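Sunday

Target for the Cloren set is 400 episodes, chairs and soft bags only. Started on chair backs, two grippers, one in each hand. The instruction is to close on the top of the backrest, hold, release, and change the approach angle each time. I kept drifting back to the same angle.
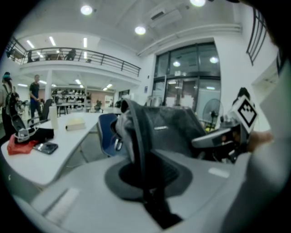
Algirdas wants any episode over 30 seconds split in two before upload. I think that loses the pauses, and the pauses are what the last model got wrong. We left it unresolved. Tracking drops out when a marker turns too far from the lens, so I am keeping my wrists flatter and going slower at the release. 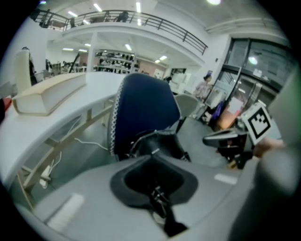
Navy chair from behind, marker card on the right.

Moved on to the bag after tea. Leather is harder to judge than mesh. Merike's note says both fingers must meet the bag at the same height, but I find a slight offset more natural and recorded it both ways, labelled separately. Upendo can decide which to keep.

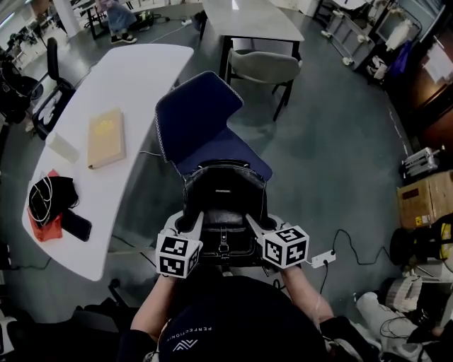 Black leather bag over the navy seat, both fingers closed on it.

Two episodes deleted for starting with the fingers already closed. Calibration file renamed to match the Trusholm convention, old name kept in the log. Ona still has the spare memory card.

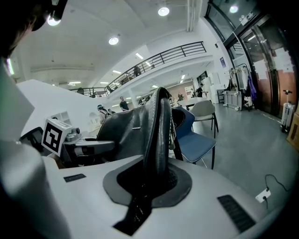 To do

Ask Witold about the left gripper offset.
Write up the labels for the bag grasps.
Charge both units.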